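Isow Curtained Table Station

Garkberg catalog, bench and enclosure section

The Isow station is a flat work table set inside a dark, non-reflective surround. It is intended for handling and arranging small objects where a plain background matters. The table and the surround are ordered together. The surround is also sold separately for tables already on site.

Tops are supplied in white or dark finish. The white top gives the strongest separation between work and background, and suits saturated colors and unfinished wood. Small marks show on it sooner than on the dark top, so a wipe-down between sessions is recommended.

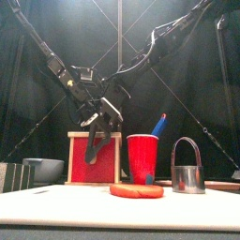
White top with black curtains; red box with light wooden edging.

Surround

Black fabric covers the back and both sides. The panels are hung from a separate support frame with a finished height of 185 cm, and can be taken down one at a time for washing. Wash cold, hang to dry, do not iron. Two cables cross in an X in front of the back fabric. Check them at installation and again in June if the station stands in an unheated building.

Dark top

The dark top is preferred for pale and medium-toned items – light blue, copper, pinkish tan – and for work on a loose white sheet. The sheet is laid flat in the near half of the table and marks out the working area, with the far half left for a row of dishes, boxes, cups and trays. Light-gray brackets stand along the far edge, one at each corner and one near the middle. Keep the row clear of them when setting out tall items.
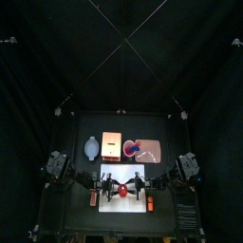 Ordering data

Surround height: 185 cm
Rated load, evenly distributed: 100 kg
Top finish: white or dark
Fabric color: black only
Spare fabric panels: supplied in packs of 3
List price, table and surround: $3,000

Objects and sheets are not included. Tops are interchangeable on the same base, and a second top can be added to any order. Lift the old top straight up with two people; do not slide it across the base.

Stations ship flat from the Rimville warehouse. Replacement fabric is cut to order at Khamphan and ships separately.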